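Home | Diary | Garden | Older entries | Contact

Last updated: June

The pump quit again last night, some time after 11. I heard it cut in, run for a few seconds and cut out, over and over, and I lay there hoping it would sort itself out. It didn't. Got up, put my boots on and switched it off at the shed.

In the morning I phoned Ihor Shevchuk, who put the pressure tank in for us when we bought the place. He asked what the gauge said when the pump was off and I had to admit I hadn't looked. Went and looked. Zero. He told me to press the valve on top of the tank with a screwdriver and see what came out. Water came out. He said in that case the bladder was gone and there was no point pumping air into it.

So that's a new tank. The old one lasted 13 years, and Ihor thinks that's about fair with water as hard as ours. Tekeson in town had two sizes in stock. The larger one would have been nice but it won't go under the shelf, and I'm not moving the shelf with all the paint on it. I bought the smaller one and a new pressure switch, the contacts on the old one being nearly black.

Fedir Nechyporuk drove me in. My ute is still waiting on a wheel bearing. He wanted to stop at the Stasiv nursery on the way back and I said fine, and then we were there for an hour. He bought three currant bushes. I bought a punnet of leeks, which I had told myself I wouldn't do this year.

Fitting the tank took most of the afternoon. The union on the old pipe wouldn't move, and I ended up cutting it off with the hacksaw and going back along the line to clean pipe. That left me a few centimetres short, of course. I found an offcut in the box under the bench. It's the wrong colour but the right diameter. Two joints dripped when I first turned it on. One stopped after a quarter turn. The other I had to take apart and tape again.

By five it was holding. I set the cut-in where Ihor told me and wrote the number on the shed wall in pencil next to the old one.

The rain tank is down to roughly a third. It holds 3,000 litres, so there's enough for the vegetables for a while if I keep off the lawn. The lawn can go brown. Maksym Kostiuk across the creek waters his every evening and I don't know how his bore keeps up. He did lend me 100 metres of hose last summer and never asked for it back, so I'm not going to say anything.

Watered the beans and the tomatoes by hand. The beans nearest the fence are yellowing at the bottom leaves. I don't think it's thirst. Might be the same thing as two years ago, when I planted them in that bed after the peas. I should have kept better notes.

Put the leeks in behind the garlic, in two short rows. Ground was hard there and I had to soak it first. Something has been digging along the edge, small holes, not deep. Zakhar Kushnir says bandicoots. I've never seen one here but he's been in the valley a lot longer than I have.

Left a message for the wheel bearing people. They close at four, it seems, and I never remember that. 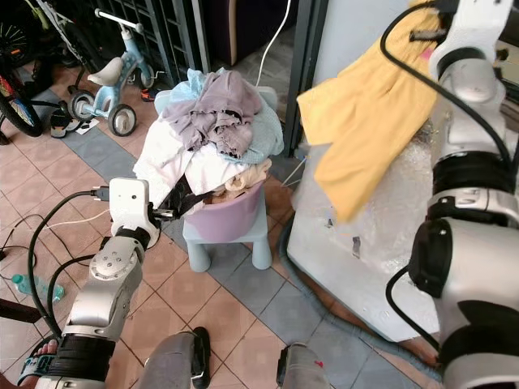 Checked the shed again after tea with the torch. Both joints dry, gauge steady. The retaped one has a bit of a lean to it where I pulled the pipe across, so it needs a bracket, and I think there's one in the tin with the hinges. I owe Ihor a jar of honey. Tomorrow I'll ring about the bearing before lunch and get some mulch on those leeks.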